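3.2 O ponto de pega e as rugas

Confesso que, quando comecei este trabalho, achava que dobrar roupa branca era tudo igual. Não é! Passei boa parte de julho às voltas com tecidos leves e o que mais me intrigou foi o vinco que nasce no sítio por onde se agarra a peça – junta-se o pano num ponto só e as rugas abrem-se dali em leque, compridas, até bem longe (Figura 2). No branco, os vincos leem-se pela sombra, um cinzento meio azulado.

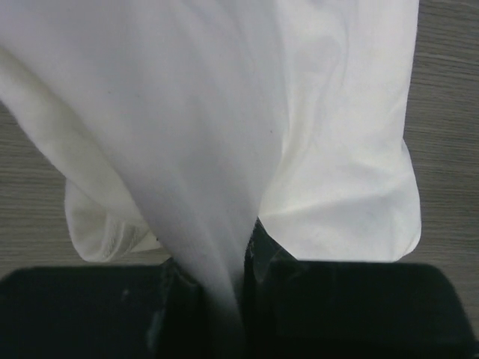 Figura 2. Tecido branco leve, franzido no ponto de pega.

Roya Zamani leu uma primeira versão desta secção e respondeu que eu estava a dar importância a mais ao ponto e a menos ao peso do pano que fica solto, porque em casa dela uma camisa pegada pelo colarinho sai sempre mais lisa do que uma pegada pela bainha. Tem alguma razão, e por isso voltei às notas da Wetedden e separei as pegas em 2 grupos, pela borda e pelo meio. Nas do meio o funil é mais apertado e alisar à mão dá bem mais trabalho (eu, pelo menos, perdi a paciência à quinta camisa). O efeito do colarinho fica para a secção 5.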